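## Setting up your Brular bottle tray

I use mine on the dressing table, but a bathroom shelf is fine too.

1. Clear everything off the surface and give it a wipe. Let it dry properly – I leave mine 30 minutes.
2. Run your hand over it and feel for grit. Clear plastic scuffs if you drag it over crumbs (ask me how I know!).

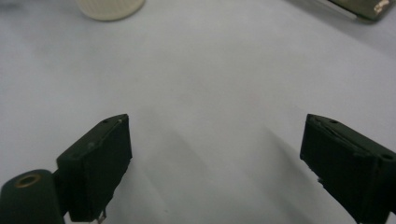
*Fig. 1 – Pale, plain surface, with a few things at the far edge.*

3. Rinse the tray in lukewarm water and pat it dry with a soft cloth, working along the ridges so you don't leave fluff in them.
4. Put the tray down where you want it. I like mine at a bit of an angle, but suit yourself.
5. Stand your tallest bottle in first, flat on the ribbed floor, then fit the little pots round it.
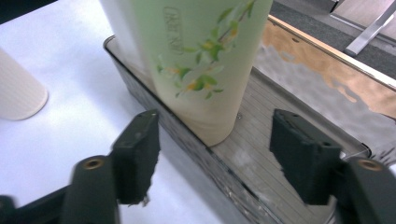
*Fig. 2 – Tall flowery bottle standing in the clear tray.*

**Note:** Wipe the bottom of each bottle before it goes in. Lotion gets down between the ridges and you'll be at it with a cotton bud for ages, as I was all through July.

**Caution:** Don't carry the tray with bottles standing in it. Lift them out, move the tray, put them back.

6. Once a week, take the lot off and wipe underneath, right up to the edges. A pale top shows every ring, so do it sooner if something has leaked.

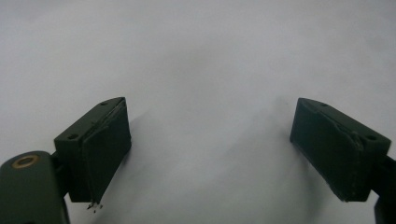 *Okoro*

7. Check the surface in good light before the tray goes back. For a sticky mark, hold a warm damp cloth on it for 3 minutes and then wipe – no scouring pads, please!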